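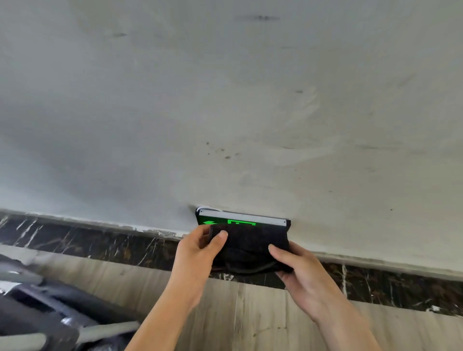

tilevole
Dark marble band or no dark marble band, that's what I've been going back and forth on for our stairwell for most of December. I'm on the residents' group for Laltonen Court and we finally have the go-ahead to do up the ground floor lobby, and I am so excited about it! Our walls are getting a light marble pattern either way. What I love is the darker strip running along the top, right where the wall meets the ceiling, with the green arrow and doorway of the exit sign glowing against it. Look at the join though: chipped white paint and filler all along the top of the marble, and a ceiling with broad strokes and greyish patches in it. I'd want ours crisper than that. So, band, yes or no? And what do I ask for at the top edge?

brackenhop
Band, yes, a hundred times yes! We did one in our hallway in Tillivow last winter and I still grin when I come in at the door. Ours is 125 mm deep. Get the ceiling painted BEFORE the stone goes up, then touch in afterwards with a small brush and good tape.

oldfilla
Going to disagree with brackenhop on the order. Stone first, then a bead of flexible filler, then ceiling paint. Paint first and the fitters will scuff it, guaranteed. And don't use hard filler there, it cracks along the stone and drops out in flakes.

brackenhop
Ours hasn't cracked :) but fair point about the scuffs, they did leave a few.

pim_on_the_stairs
I'd skip the band. Sorry! A low ceiling with a dark line under it feels lower still. How high is yours?

tilevole
High enough I think, you can't touch it without steps. Quote from Berhe is 727 for the strip alone, fitted, and Kedis want 156 more but that includes the filler and making good the ceiling.

oldfilla
Kedis then, as long as "making good" is written down. Ask if it means the whole ceiling or only a strip by the wall. A fresh white edge next to old patchy grey looks awful.

lampwick
Lovely project! Can I put in a word for the sign? Those dark specks on the ceiling just by it would drive me up the wall. Wipe gently with a barely damp cloth before anyone paints, or the grime comes through. Ask for a stain block too. And have the cable sorted while the steps are out, a bit of white cable at the corner is the first thing I'd see.

pim_on_the_stairs
You'd see it, lampwick, the rest of us are looking for our keys.

lampwick
Guilty! I have repainted my own landing 3 times.

tilevole
You're all brilliant. I've written to Kedis asking about the whole ceiling, the flexible filler and the cable. Pim, I'm taping black card up tonight to see if the dark line bothers me. Will report back!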